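**Play kitchen corner: real steel pot or toy pot? And which color for the grout?**

*Forum: Home / Children's Rooms / Pretend Play. 2832 views*

## josefina_r

Good evening to all. I am preparing a play kitchen for my two children, five and three years old. I bought the Irberg base cabinet secondhand, only the lower part, with no stove and no sink. The seller had lost the top, so now I must decide everything by myself.

My questions are these:

1. Do you give the children a real metal pot or a toy one? In the Trilard box there are three pots, but they are very light and the lids do not sit well.
2. Is it enough to have a printed burner, or do the children want knobs that turn?
3. For the wall behind, I want white tiles in the brick pattern. My husband prefers pale grout and I prefer dark. Who is right?

The total I can spend is 175 dollars and the cabinet has already eaten 70 of it.

Josefina

## kettle_on

Hello Josefina. Number one is easy for me: real pot. A small saucepan from a thrift store costs less than the toy box and it will survive everything. We still use a milk pan of my grandmother that was bought in 1956, and it has been dropped on every floor I have lived on.

For number two, my son never touched the knobs. He turned them for one afternoon and then they were forgotten.

For number three I have no opinion. White grout becomes yellow in a real kitchen, but in a bedroom I don't see what could stain it.

Stuart

## chelsea.s

I must disagree with Stuart about the real pot. Not for every age. My younger one was under two when we gave her a steel saucepan and she used it like a hammer. We had marks on the counter, on the baseboard and one on her brother. With a three-year-old in the house I would begin with the light ones, and bring the heavy one later.

And knobs: my children do turn them, every time, and they make the sound with the mouth. So please don't take it as a rule that nobody cares about knobs.

## kettle_on

I accept the point about the brother. A small pot then, with thin walls. I was not thinking of cast iron.

## canan_g

Dear Josefina, I finished a counter of this type in March, so I can answer from fresh memory.

**The pot.** Ours is shiny stainless steel and quite small. I like that its sides are straight. Food pieces can stand up in it, and when they are taller than the rim the children can see what is "cooking" without tipping it. We have very few real toy vegetables, by the way. Building blocks do the same work. A yellow block is corn or cheese, depending on the day, and green is whatever green thing they do not want to eat in real life. Only the carrot has never changed its profession.

**The stove.** It is a black plate with rounded corners, set into the left part of the white countertop. The burner is only a print, a red disc divided in wedges, with two thin white rings around it. The rings are more useful than I thought. Children understand a circle on a surface as the place where a thing goes. I have no knobs, and Chelsea, I am sorry, I also never heard a complaint.

**The wall.** White tiles in the brick pattern, with thin dark gray lines. I was afraid it would look too severe, but on an all-white counter you need something that shows where the wall is. A wooden spoon hangs against the tiles close to the stove, and the warm color of the wood helps a lot.

One mistake I made: I hung the spoon too high the first time and had to move the hook. Measure with the child standing there, not with the tape only.

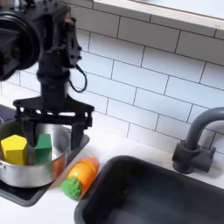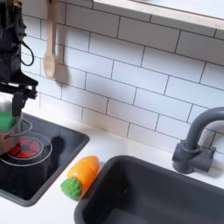 ## josefina_r

Canan, thank you very much, this is exactly the combination I was trying to explain to my husband. I showed him the gray lines. He said "hm," which in our house is half a yes.

May I ask how you cut the opening for the stove plate? I have a jigsaw but I have used it only two times, and both times the line was not straight.

## canan_g

I did it in this order:

- I put the plate upside down on the counter and drew around it with a soft pencil.
- Then I drew a second line, a little inside the first, and cut on that one. The raised rim covers the difference.
- I drilled a hole in each corner first, wide enough for the blade.
- Masking tape over the line, so the surface would not chip.
- After cutting, sandpaper on the edge, and a thin line of silicone under the rim.

If your line is not straight, the rim will forgive a few millimeters. More than that it will not forgive. Please practice on the leftover board before.

## ash_cropper

I read the thread from the beginning and I am not convinced by the inset. Why cut a hole at all? You can glue a flat panel on the top of the counter and remove it when the child is nine and wants a desk. With a hole you have a kitchen forever. I sold our play kitchen last year and the buyer was glad that the top was whole.

Also a remark about blocks as food. It works at home, but when other children visit they ask where the real toy food is. Mine was a little ashamed. It is a small thing, but I say it because it happened.

Ashley

## canan_g

Ashley, the desk is a good argument and I did not think about it. For me the inset was better because a glued panel has an edge where crumbs collect (yes, there are real crumbs, I have surrendered).

About the visitors I have the opposite experience. Two boys from downstairs spent an hour arguing if the yellow block was a potato.

## chelsea.s

Potato, obviously.

I want to add something about the spoon, which is not a joke. Check the handle for splinters before you hang it. The cheap ones are not always finished well, and small hands hold them very near to the bowl. I sand ours and rub them with a little food-grade oil, then leave them overnight on a paper towel.

## kettle_on

Josefina, one more about the grout. If you use the dark, buy it already mixed in a tub. I mixed mine from powder for a bathroom and the second bucket was lighter than the first. You can see it from the door. My wife sees it from the street.

## josefina_r

Good, I write what I have decided, and you can still stop me before the weekend:

- Small steel saucepan from the thrift store, thin one. The Trilard pots stay in the box for the small one until she stops hammering.
- No knobs at the beginning. There is space to add them if somebody makes the sound with the mouth.
- White tiles, dark gray grout from the tub.
- For the stove I am still divided between Canan's opening and Ashley's glued panel. I will cut one hole in the old board and see what my hands can do.

I found a Krūmiņa spoon at the market, light wood, with a hole in the handle for hanging. It has no splinters that I could feel, but I will sand it.

## ash_cropper

If the test hole comes out bad, send me a message. I still have half a tube of the removable glue and it is only going to dry in my garage.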